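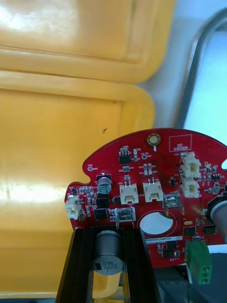 Can a robot take over the fiddly jobs on a repair bench yet?

A few of them, if you set the job up kindly and stay in the room. The Urkau bench arm will pick up, hold, turn and put down parts all afternoon. Plugging in a small connector it has never met before is still a job for fingers, and I'd rather say so before you spend any money with us.

Urkau bench arm, with gripper and wrist camera

I'm Nest Lewis and I look after the bench kit at Graltthorpe. We sell the Urkau to repair shops, college workshops and the odd very keen person with a garage (hello, you know who you are). I've had one clamped to my own bench since April, so what follows is from using it and grumbling at it.

What it does well

Holding things! I know that sounds dull, but think how much of a repair is spent wishing for a third hand. The two jaws close gently and stay put, so you can get at both sides of a part without chasing it across the bench. It's also very good at moving the same thing from the same place to the same other place. Sorting trays, feeding a test jig, lining up finished units for labels, all fine.

Circuit boards are where it gets interesting. A bare flat one with square edges is easy. A board with a rounded outline, notches, spade tabs sticking up and a tall capacitor hanging about near the edge is much harder, as there are only so many places you can safely take hold. You show the arm where to grip by guiding it through the move a few times, and it copes with small changes after that. Big changes, no. Shift the tray by a hand's width and you'll be teaching it again.

What it doesn't do well

Shiny plastic under a bright lamp confuses the camera, so angle your light or use a softer one. Loose wires are a misery. Screw terminals it can just about manage with the Tarar driver head, on a good day, with the screws facing up. And please don't ask it to do the washing-up. My colleague Maarja Lapiņa tried it at home with mugs for a fortnight and has gone back to a sponge.

People do ask about the house, by the way. Folding towels, loading a dishwasher, that sort of thing. I've seen it fold a tea towel quite nicely, very slowly, when the towel was laid out flat first. By then I could have folded the whole basket, so I wouldn't buy one for that.

The details

Reach: 900 mm
Jaws: two, flat faced, black, replaceable
Longest practice run on my bench: almost 200 pick-and-place moves without a stop
Clamp, power supply and wrist camera included
Price: £2,092 including VAT
Tarar driver head and Mekusau soft jaw pads sold separately

The soft pads are worth having if you handle anything with a nice finish. They slip over the standard jaws and come off again for cleaning. Delivery is normally 19 days from order, and we'll ring you before it goes out to check your bench is deep enough for the clamp. Do measure it, including any lip underneath.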